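Gripper demo recordings for student project: policy grabs air next to the object
Posted in Student Projects & Clubs
Tags: imitation learning, grippers, term project

Tiago Amaral
Our team of four is doing the Pletent term project, where you record people doing small household jobs with hand-held grippers and then train an arm to copy them. Our job is "pick up a foam ball, put it in a drawer." We have 75 recordings so far. Training loss looks lovely. The arm closes its fingers on a patch of air beside the ball, lifts the air with great care, and delivers it to the drawer.

Already checked: the camera is calibrated, and the arm goes where you tell it if you type in the numbers by hand. The demo is in November and our advisor has started saying "interesting" a lot. Do we need more data? The team next door says they have 500 recordings and they mention it every time we meet at the coffee machine.

Raquel Cardoso
More recordings of the same problem will get you a more confident arm that misses. I'd look at the tracking first.

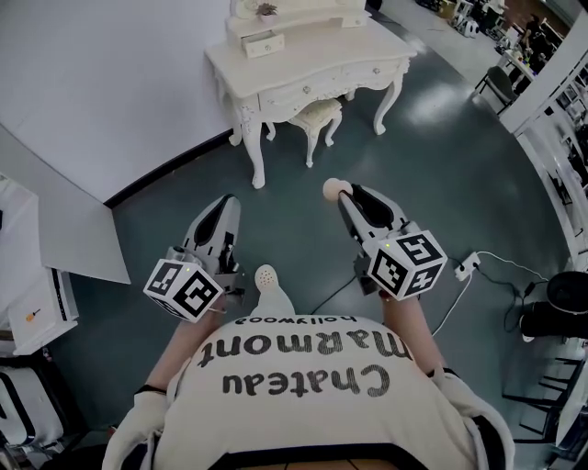 Marker offset is the first thing I'd check. Your software knows where the cube is, and everything it believes about the fingertips comes from one fixed transform that somebody on your team measured, probably with a ruler, probably late. The ball is held right at the tip of the jaw, while the cube on that gripper sits back near the base, so a small error in the angle grows all the way along and arrives at the ball as a proper miss. Touch the closed tips to one point on the table, swivel the gripper around it, and log the tip position. If it wanders by 10 mm, you've found your air.

Do it for both hands, too. We copied the left transform onto the right in the Brunska club because they were "the same gripper." They were the same until you looked at which way the cube was screwed on.

aguiar_lab_rat
just get more data. worked for us

Stondine
Agree with Raquel. Also check your timestamps. Our gripper width was logged 2 frames behind the pose, so the arm closed late every single time and we blamed the ball for a week.

Tiago Amaral
Did the swivel test. Left is fine, right wanders by some enormous amount I'd prefer not to type here. The ruler has been taken away from the person who had it (me). Re-exporting the old recordings with the new transform now, will post when the arm has had a try.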